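Speaker notes - Running a small returns desk
Binport spring meetup, second talk after the break

Slide 1. Title

Say hello, say the name of the shop (Seltora), say what we sell: secondhand table lamps, small clocks and radios, shipped by mail. Mention that I do returns two mornings a week and listings the rest of the time. Keep this under a minute.

Slide 2. Where we started

Last year we shipped 837 orders. Until then every return went into one pile by the back door. There was no log. If a customer wrote to ask where their refund was, someone had to go and dig through the pile.

Say plainly that this cost us money. Some items sat there until the season had passed. A lamp that would have sold in November went back up in March.

Slide 3. What a return costs

Go through this slowly, people always want to write it down.

Postage back, which we pay. Time to open the parcel and check it. Time to photograph it again if the condition has changed. New packing material. The drop in price if it has to be relisted at a lower grade.

Pause here. Ask who in the room knows what one return costs them. Wait for hands.

Slide 4. The log

One spreadsheet, one row per return. Columns: order number, day it came in, reason the customer gave, reason we found, grade, refund sent, back on sale.

The two reason columns matter most. Customers write "not as described" for nearly everything. When we open the box we often find something more specific, like a plug type they didn't expect or a color that looked warmer on their screen. If you only keep the customer's words you can't fix the listing.

Show the row for the green clock. Three returns on the same model, all because the listing didn't say it ticks loudly. We added one line about the tick and it stopped coming back.

Slide 5. The order of work

Open every parcel the day it arrives, even if you can't finish it. Write the row first. Then check the item against the listing photos. Then clean. Then grade.

We used to grade first and clean second. Dust hides scratches, and we were sending out items at the wrong grade. A few customers caught it - fair enough. 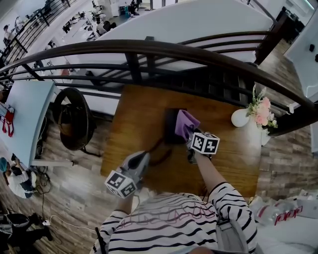 Refund as soon as the grade is decided. Don't wait until the item is back on the shelf. Customers don't care about our shelf, and late refunds were the largest group of complaints we had.

Slide 6. Grades

We use three: as listed, marked down, parts. We tried five for a while and spent too long arguing over the middle ones.

"Marked down" always means a new photo of the mark itself, with something next to it for scale. "Parts" goes in the bin shelf and gets sold as a mixed lot when the shelf is full.

If someone asks about donating: yes, we do it for anything that works but won't sell. Don't spend long on it.

Slide 7. Software

Someone will ask. We run the log in an ordinary spreadsheet. We tried Cleser for two months and liked the label printing, but it wanted a separate record for each parcel and we often get two items in one box. Might suit other people here. If you get past 500 returns a year a spreadsheet will probably start to hurt.

Nic Giolla does our boxes. We order 300 at a time in two sizes. Ordering 50 at a time was a mistake, because we kept running out and using whatever was lying around, and then things broke on the way out and came back as returns.

Slide 8. What didn't work

Restocking fee. We tried it in January and took it off again before the month was over. Fewer returns, but more angry messages, and the messages took longer to answer than the returns did.

Asking for photos before accepting a return. This one is mixed. It helped with damage in the mail because we could claim from the carrier right away. For everything else it just slowed things down, so we only ask now when the box is damaged.

Printed return slips in every parcel. Most people threw them out.

Slide 9. If you only change one thing

Start the log. A paper notebook is fine. Fill in the second reason column even when it seems obvious.

If there is time, tell the story about the radio that came back with another shop's return label on it. Skip it if we're past 11:40.

Slide 10. Questions

Leave the column list on the screen while people ask. The blank spreadsheet is on the meetup page under this talk, and printed copies are by the door.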